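Thread time, and it's going to be a long one, so get a coffee. We finally have a budget for a two-armed robot at our little shop, and I promised a few of you I'd write down how we're planning the purchase, mistakes included. (1/lots)

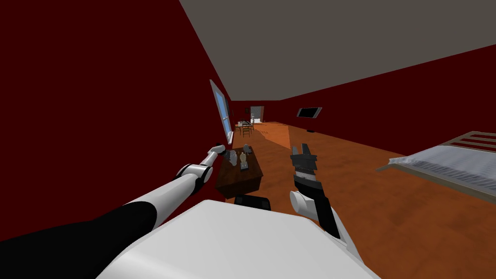 Sim view from the robot, left gripper over by the small stuff on the table. Red walls courtesy of the room file.

First, the background for anyone new. We're a small outfit that fits out short-stay apartments, and a good chunk of our week goes to resetting rooms between guests. Cups back where they belong, ornaments back where they belong, remote found, bedspread straightened. It's lovely work in small doses and very dull in large ones.

We've been talking about a robot for that tidying part for ages. In April the owners of the building we do most of our work in, the Trornola apartments, said they'd split the cost with us if we came back with a proper plan. So now I'm the person with the spreadsheet. Hello!

The very first thing I did was the wrong thing. I opened a bunch of product pages and started comparing arms. Reach, payload, how many joints, what color it comes in. I had a whole tab for it and I was very proud of that tab. It has since been deleted.

What I should have started with was the rooms. So I went back and wrote down the tasks we'd want done in a normal apartment, and I got to 24 of them. Then I went down the list with a pencil and asked, would I pay for this one by itself? That was a sobering afternoon.

Only 15 made it through. Making the bed came off the list, and I know some of you will be sad about that, me too. Anything with a full glass came off. Picking small things up off a table and putting them down somewhere else stayed right at the top, and it's a bigger share of the work than I would have guessed before I wrote it all down.

Then came the simulation. A friend in the business told me not to sign anything until I'd seen the robot in my own kind of room, even a pretend one, and I'm so glad I listened. We use Datport for it. You load a room, you load a robot, and you drive it around and see what bumps into what.

The room up top is a long narrow one, with a bed sticking out on the right and the table close against the left wall, and a little dining table with chairs way down at the end. If you've ever worked in an older building you know this room. You could draw it with your eyes closed.

And the thing I learned from it is how much of your view is just robot! The big white body takes up a good part of the bottom, there's a small black thing on the floor in front of the table that's already partly hidden behind it, and you've got two arms in there as well. I had a line in the budget for "camera, maybe a second one later." That line now says second camera, and the "later" is gone.

Look at how far out the left arm is, too. To get over to the cup-looking thing on the table, it's stretched a long way forward. I had been shopping by the longest reach I could afford, and I'd never once thought about how the arm would look when it's using all of that reach in a narrow room with furniture in it.

So reach went from being one number in my spreadsheet to being three columns: how far it can go, how far it can go while holding something, and how close the base can park to a low table. The third column is the one I've had the hardest time getting sellers to fill in, and I've asked very nicely.

Okay, grippers. Most of the quotes we got came with a plain two-finger gripper on each side, and for what we do I think that's fine to begin with. Cups, little figurines, the odd remote. I did set aside money for a spare set of fingers and a bag of soft fingertip pads, and I'd tell anybody to do the same. They're cheap next to the arm and you do not want to be waiting on a parcel.

Now the part you all came for, the quotes. We asked three places. I won't post their prices since they asked me not to, but I can tell you how they compared in everything else.

Asto quoted us the robot, the base, both grippers and a year of support as one bundle. It was the easiest to read by a mile, one page, and everything on it was something I could point to. The catch was the lead time. 18 weeks from deposit, and the deposit is not small.

Yalçınkaya came back with a much longer quote, everything itemized down to the cables, and at first I groaned. Then I grew to love it! When it's itemized you can take things out. We took out a charging dock we had no floor space for and a carrying case I still can't picture anyone using, and the total came down by more than I expected.

The third place sent a very glossy brochure and no number. I wrote back twice. If you're a seller reading this, please put a number in there, even a rough one. Small buyers like us have to walk into a meeting with something.

About that spreadsheet - here's what I left out of the first version, and please learn from me. Shipping on a pallet. Insurance. Somebody's time to learn the thing. A place to keep it overnight that isn't the hallway. A new door threshold in two of the apartments, which the building is grumbling about but will do.

Training time was the biggest of those by far. I'd put down two days. The people I've talked to who run these say to plan for 20 days spread over the first few months before you stop hovering next to it, and to treat that as a real cost with real wages in it. So that's what's in there now, and it made the total look a lot less friendly.

I also added a cushion. I'd never have dared ask for one before, but I put 15 percent on top of everything and wrote "things we haven't thought of" beside it in plain words. The owners didn't blink. I think they liked seeing it written down, and I wish I'd done it on every other project I've ever priced.

Somebody asked me last time whether we looked at leasing. We did, yes. For us the monthly figure looked sweet until I multiplied it out over the years we expect to keep the robot, and then it looked a good deal less sweet. But if you only have work for it in one season, or you're not sure you'll keep the contract with your building, I'd run those numbers very seriously.

We also talked about a single arm, which would have been a lot easier on the wallet. I went back and forth on it for weeks. In the end I went through my task list again and marked every job where I use both hands without thinking, and there were too many marks to ignore. If your list is mostly cups, though, one arm might do you just fine.

One more bit about the simulation and then I'll let it go. Please put your own furniture in. The ready-made rooms are handy for getting a feel for things, but the first time I swapped in a table at the height of ours and a bed at the depth of ours, I had to redo half my notes. Measuring took me a morning with a tape and a notepad and it cost nothing.

And please don't fall in love with the sim either, says the woman who stayed up past 11 p.m. moving a make-believe arm around a make-believe living room. Floors in there are smooth and flat. Ours have a rug somebody's aunt chose and a dip by the kitchen. I've asked for a demo day on site before we pay any deposit, and both Asto and Yalçınkaya said they'd do one, for a fee that comes off the price if we buy.

So where we stand - the plan is written, the two quotes are side by side, the task list is attached as page one so that everybody argues about the tasks first and the machine second. The demo fee is approved. I've got a shortlist of the four jobs I want to see done in front of me, and moving small things on and off a low table is number one.

If you're working on a budget like this and want the blank version of my spreadsheet, reply and I'll send it over. It's not pretty, the columns are all different widths and there's a tab called "old old", but all the lines I forgot the first time are in there.

Also if anyone has dealt with service contracts on two-armed machines, I would love to hear what you pay attention to in the small print. I've read Asto's three times now and I'm still not sure who pays for the van.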